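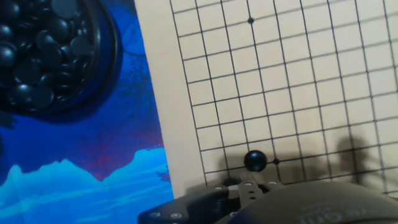 Ticket: stone placement drifts off the intersection when the shadow crosses a star point
Project: Stanuvach
Component: wrist camera, placement policy
Reported by: Grażyna Gajewski
Assigned to: Bjarke Norðdahl
Opened: 2020-02-16
Status: resolved, one item split off

Summary

With the current Movel checkpoint, black stones released near a star point land to the left of the target intersection. Placements elsewhere on the grid are within tolerance. The error shows up only with the overhead lamp on the near rail, where the gripper and arm throw a shadow over the lower part of the board. The attached wrist view is from the hover pose, stone still held, target close to the lower star point.

Expected

Stone center within 2 mm of the intersection, measured after release with the arm retracted.

Observed

60 placements on star points, lamp on the near rail. 14 out of tolerance, all of them displaced toward the bowl side of the board. Stones were picked from the bowl as usual. No failed grasps in the set, so the gripper was not touched.

Steps to reproduce

1. Load the Movel checkpoint trained on the 500 demonstrations in the Granström set.
2. Put the board on the blue mat with the blank margin toward the bowl.
3. Lamp on the near rail, room lights on.
4. Request a black stone on any star point near the robot.
5. Let it run to release. Do not nudge the board between trials.

Log

Entry 1, Gajewski
Checked the hand-eye calibration first. Reprojection error is the same as last week. Reran it anyway, repeated ten placements, no change. Calibration file left as it was.

Entry 2, Norðdahl
Is the board square to the base? In the wrist view the lattice looks skewed. If the board is rotated past what the demonstrations cover, that alone could do it.

Entry 3, Gajewski
The skew is perspective from the wrist mount plus a small board rotation. The rotation is inside the training range. Squared the board to the base and got the same displacement, so rotation is out.

Entry 4, Norðdahl
Check the grip offset too. If the stone sits off center in the fingers, it will land off center, and a domed stone can also roll a little on contact.

Entry 5, Gajewski
Measured with the depth gauge at hover. Grip offset varies in both directions from pick to pick. It adds scatter but does not explain an error that always goes one way. Lowered the release height by 1 mm to rule out rolling. Scatter got slightly smaller, bias did not move. Kept the lower release height.

Entry 6, Gajewski
Moved the lamp to the far rail and changed nothing else. Bias gone. Moved it back, bias returned. The grid lines stay readable through the shadow, so I did not expect this. The shadow has soft vertical shapes in it from the fingers and arm, and they run across the squares near the target.

Entry 7, Norðdahl
Ran saliency on the saved hover views. With the far lamp, the policy attends to the star point and the lines next to it. With the near lamp, part of the weight moves onto the left edge of the shadow. The Granström demonstrations were all recorded with the far lamp. My reading is that the network treats the shadow edge as part of the local grid and pulls the final correction toward it. Saliency maps are weak evidence, so this needs an intervention.

Entry 8, Norðdahl
Intervention: synthetic shadows during training. Each training view gets a soft-edged dark patch with random position, width and strength, board region only. The action labels are unchanged. No new demonstrations. Retrained from the same seed on the same 500.

Entry 9, Gajewski
Retrained checkpoint, near lamp, 60 placements, same targets in the same order. 2 out of tolerance, one on each side. Far lamp, 60 placements, 1 out. Old checkpoint rerun the same afternoon with the near lamp still shows the bias, so it is not drift in the setup. This is one seed. I would not report it as a result until we have more.

Entry 10, Norðdahl
Agreed. Two more seeds queued on Vallolero. Also queued a control with uniform darkening and no edges. If the edge is what matters, the control should keep most of the bias.

Entry 11, Norðdahl
Both seeds match the first. The control kept the bias with the near lamp. That supports the edge explanation, at least for this lamp position.

Resolution

Shadow augmentation is on by default in the Stanuvach training config. Patch strength is capped at 85 percent - above that the grid lines disappear and training gets unstable. Release height stays 1 mm lower. Old checkpoints remain usable with the lamp on the far rail.

Split off

Per-pick grip offset is still uncorrected. New ticket opened, assigned to Gajewski, target April. White stones have not been tested under the near lamp and should be run there before anyone quotes these numbers for both colors.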